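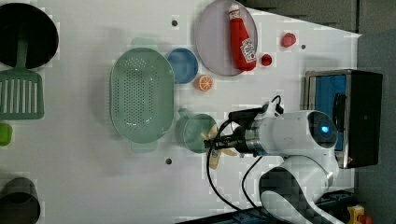
Kitchen Set, Tabletop Layout
Cikgate Room Gallery, page 5
Updated 17/12/2021

The gallery pages record how the shared sets at Cikgate are laid out, stored and cleaned. This page covers the kitchen set, which mixes tableware with toy food. It is stored in the Turnby cabinet, shelf 9, and used on the white table at the Ilari end of the room.

Kitchen set on the white table
Colander, mug, bowl, plate and pan spread over the top, with toy food between them. The ketchup bottle is on the lavender plate. The small dark holes in the tabletop are left uncovered in this layout.

Notes on the layout

Spacing. Pieces are set apart so that each one can be picked up without moving its neighbor. The colander takes the most room of the green pieces and is placed first. The smaller items go in after it.

Orientation. The mug stands upright with the opening at the top. Handle direction is not fixed. The slotted spatula lies flat beside the pan.

Color. Three of the green pieces are easy to confuse on the list: the mug is entered as pale green, the colander as mint, and the spatula as green. Use those terms when reporting a missing item. "The green one" has led to the wrong piece being replaced.

Toy food. The orange slice is entered by name. The yellow piece is on the list as "yellow, small" after two users entered it under different fruits. Small red pieces are entered together on one line.

Storage

The set goes back in two bins. Tableware and utensils go in the lower bin, with the pan at the bottom and the colander over it. Toy food goes in the upper bin with the lid closed. The ketchup bottle travels with the food. Do not store it inside the mug or the bowl, as it tips the stack when the shelf is pulled out.

Shelf 9 is 700 mm wide and takes both bins side by side. If the Boonchu baking set has been left on the same shelf, move it to shelf 11 before loading. The two sets share similar bowls and should not be mixed.

Cleaning

Wipe all pieces with a damp cloth and mild soap at the end of the day. The colander needs a soft brush for the rows of holes. Rinse, shake out, and leave it upside down on the rack until dry. Do not use the dishwasher for toy food. Wipe the tabletop separately and keep standing water away from the holes.

Labels are to be wiped lightly. A label that has started to lift should be pressed down and noted on the sheet inside the cabinet door.

Changes to this page

The storage section was rewritten in September when the set moved from the open rack to the Turnby cabinet. Shelf numbers on printed copies older than that are wrong. The color terms were added with the current update.

Missing or damaged pieces: write the list name and the bin on the cabinet sheet. Replacements are ordered with the Boonchu parts, so both sets should be checked before the sheet is sent in.

Previous page: Ilari end, shelving
Next page: Boonchu baking set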